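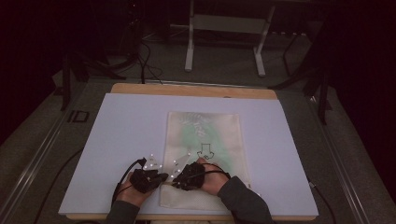
Glove cable fault stops bag folding sessions in the capture room
Aug 27, 2026

Recording for the bag folding task was stopped for two days this month after a fault in the left glove gave the arm a bad set of demonstrations. No one was hurt. One gripper finger was bent and has been replaced.

The fault came to light during playback at the Clirnberg site. Tarek Bouzid was running a fold on the test arm when the gripper dropped below the height of the foam board and pressed into it. The force limit tripped, but later than it should have, and the finger was already bent by then. Tarek hit the stop and locked out the arm until the logs could be checked.

Doaa Chraibi went through the recordings that evening. The set had 1138 takes in it, and 14 of them had the same problem: the left hand's finger data froze for a moment and then jumped. The markers above the glove kept tracking normally the whole time, so the wrist position looked fine and our automatic check passed every one of those takes. The check only looked at the markers. It never compared them with the finger sensors.

The cause was a worn connector where the cable meets the left glove at the wrist. When the person wearing it reached across to pull the far side of a bag, the cable went tight and the contact opened. Hefin Bellis could make it happen on the bench by bending the cable back by hand. The right glove was tested the same way and showed no fault.

The late trip was a separate matter. The force limit on the test arm had been raised in January for a job with heavier canvas and was never set back. That was our mistake. The limit is now stored with each task file, and the arm will not start if the two don't match.

What has changed:

The left glove has a new connector and a new cable, both from Kabbaj. The old parts are in the cabinet with a red tag on them. Please leave them there until Hefin has finished his write-up.

Leave slack at the wrist when you put the gloves on. Reach to the far edge of the board with both hands before the first take, and if you feel a pull, stop and reroute the cable.

Floor cables are to be kept clear of the place where the operator stands. Khadija Younis nearly tripped on one during the inspection, and it was added to the list.

The bad takes have been pulled from the set. Anyone who copied it to Plalis before the fault was found should delete the copy and download it again.

Recording has started again. Playback on the arm stays at reduced speed until Zane Mägi signs off on the new check. Report any frozen finger data to Zane, even if it clears up without help.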